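Home | Eats | Trips | Reviews | About | Contact

Open day at the Sobczak pierogi works

I have eaten Sobczak pierogi out of the freezer for most of my adult life, so when my friend Halina Duda texted me that the factory was opening its doors and did I want to come, I was already looking for my shoes. We went on 18/06/2025 and I came home with a cooler bag I could barely lift.

The place is easy to find if you ignore your phone, which wants to send you around the back by the truck gate. Park on the grass and follow the smell of frying onions. There's a check-in table just inside the front door, and they had our names spelled right, even mine.

Tours went out in small groups and ours was led by Genowefa Krajewska, who started on the crimping table back when it was all done by hand and now runs the whole dough side. She talks fast and she walks faster! Hairnets on, rings off, hands washed twice, and then through a plastic strip curtain into the dough room.

I expected it to be loud, and it was, but I hadn't expected it to be so warm. The dough is flour, hot water, a little oil and salt, and it rests under covers before it goes anywhere near the rollers. Genowefa let us pinch a bit. It felt like an earlobe (her word, and she's right). The big mixer is called an Orkel and it makes a thump on every turn that you feel in your feet. One batch gives them 800 pierogi, and on a normal shift that mixer hardly stops.

Next door is fillings. Potato and farmer's cheese is still the best seller by a mile, then sauerkraut and mushroom, then a sweet blueberry one they only run in summer. I asked about the spicy potato kind they brought out in April, because I love it and my store never has it. Kacper Ostrowski, who does the recipes, told me it's staying, but they've pulled back on the chili after some complaints. I made a face. He laughed and said he'd made the same face. 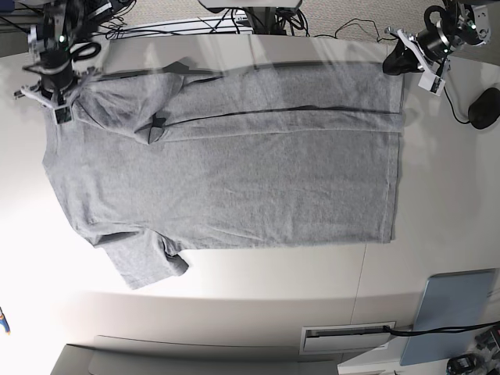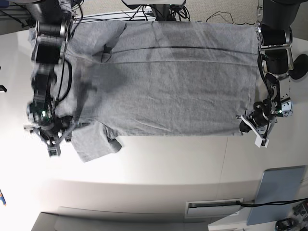
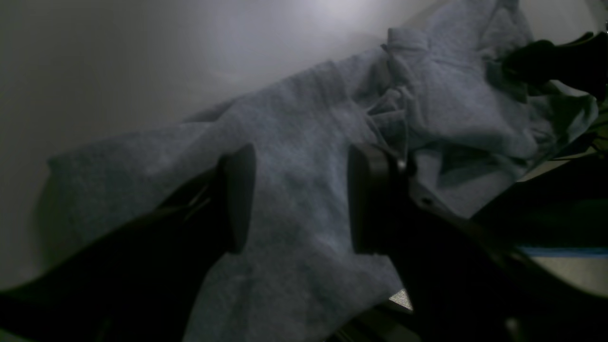
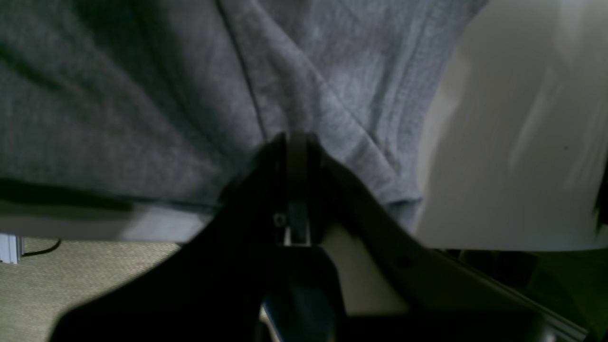 After fillings you get to the forming line, and I could have stood there all afternoon. Two sheets of dough come down, the filling drops between them, a drum presses the half-moons and off they go into the boiling tank. There's a woman at the end who pulls the ones that didn't seal, and she does it without seeming to look. The rejects don't get tossed, by the way - they go to the staff kitchen, and I am now considering a career change.

The freezer was a quick in and out. They lend you a coat, but the coat I got had a broken zipper, so I saw the freezer for as long as it took to say "wow, cold" and leave.

Then lunch, which is what Halina had come for. They'd set up long tables in the loading bay and Wanda Pawlak was at the griddle, frying everything in butter in a pan the size of a car tire. You got a plate with a mix of everything, plus onions, plus sour cream. I'd skip the boiled ones next time and ask for all fried. The sauerkraut and mushroom was the best thing on the plate, nicely sour with lots of pepper, and the edges had gone brown and crackly. The potato and cheese tasted exactly like home. The blueberry one was too sweet for me, but Halina ate hers and then ate mine.

There was also a beet soup in paper cups from Hakar, the little soup company down the road. Good, a bit thin, very pink. And a hot sauce stand called Fireck, where I bought a jar of the horseradish one after trying it on a cracker and losing the ability to speak for a moment. It's great on the potato pierogi, just go easy.

A few gripes. The line for lunch was long and in full sun, and the drinks ran out early. The factory store only took cash, and the nearest machine is back at the gas station, so Halina had to drive over while I guarded our spot. Also the tour skips the packing room this year, which was a shame as I really wanted to see the bags get sealed.

Still, the prices in that store! The big bags were a lot cheaper than what I pay at home, and they had flavors I've never seen on a shelf, including a buckwheat and bacon that I've since made for dinner two nights running. Fry it slowly, with the lid off.

Genowefa told us they gave out 1,000 tickets this time and they went quickly, so get on the mailing list if you want to go next summer. Kids are welcome but the little ones can't go into the boiling area, so you'd need to take turns. Wear closed shoes, bring cash and a cooler, and eat a very small breakfast.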